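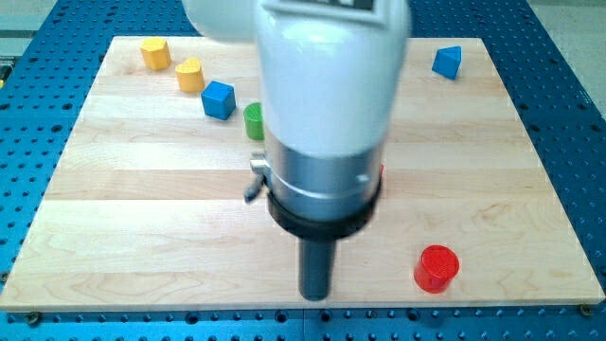 News > Educators > Programs

Patwood Writing Network opens spring course for teachers new to digital writing

The Patwood Writing Network will run a new course in April for classroom teachers who want to use blogs, audio and shared documents in their writing lessons. Applications opened in December 2022 and are being taken from teachers in any subject, at any grade level from third grade up.

The course is called Drafting in Public. It replaces the one-day technology workshop the network has offered each summer, which many teachers said was too short. Participants will meet in person for 3 Saturday-length sessions at the Prutau Public Library and will keep an online journal between meetings. They will also try at least one assignment with their own students and bring back samples of the work.

Lumturie Đorđević, a seventh-grade English teacher who helped plan the course, said the group wanted teachers to do the writing themselves before they asked students to do it.

"We had people leave the summer workshop with a login and a handout, and by October they had forgotten both," she said. "I was one of them the first year I went. This time we are going to write every week, and we are going to comment on each other's drafts the way we ask kids to."

The first session covers blogging and how to set ground rules for comments. The second is on audio, including short radio essays and recorded interviews with family members. In the last session, teachers will look at how to respond to drafts in shared documents without taking over the student's piece – a problem that came up often in the network's member survey.

The survey went out to 101 members in the fall. Most of those who answered said they already used shared documents with their classes, but few said they had ever published student writing outside the school building. Several teachers wrote that they were unsure of their district's rules on student names and photos. Part of the opening session has been set aside for that, and participants are asked to bring a copy of their district's policy.

Warrick Fairweather, who directs the network, said no special equipment is required. Teachers can bring whatever laptop or tablet they use at school. The library has a small set of Asus laptops that can be borrowed for the day by anyone who needs one, and phones will be fine for the audio work.

"Some of our best student pieces last year were recorded on a phone in a coat closet," Fairweather said. "It's quiet in there."

A grant of $2,444 from the Zein Fund for Teachers will pay for materials, lunches and a modest stipend for the 2 course leaders. There is no fee for participants. Teachers who complete all of the sessions and turn in a written reflection will receive a certificate of hours, which most area districts accept toward license renewal. Those who are not sure about their own district should check with the main office before applying.

To apply, teachers should send a one-page letter that describes the students they teach, the kinds of writing they assign now and something they would like to try. Applicants do not need a background in technology. Pairs from the same school are welcome and should say so in their letters – the planning group hopes to seat at least a few pairs, so that the work has a better chance of continuing after the course ends.

The network also plans an online collection of student writing from the participating classrooms. Pieces will be posted with first names only and with signed permission from a parent or guardian. Đorđević will edit the collection with help from past summer institute fellows.

Letters can be mailed to the network office or handed in at the library's front desk. Applicants will hear back by mail before the first session.

Related items
Summer institute fellows read from new work
Student radio essays: a starter list of prompts
Member survey: what teachers told us about feedback
Notes from the fall writing marathon

Contact the network office | Copyright Patwood Writing Network | Back to top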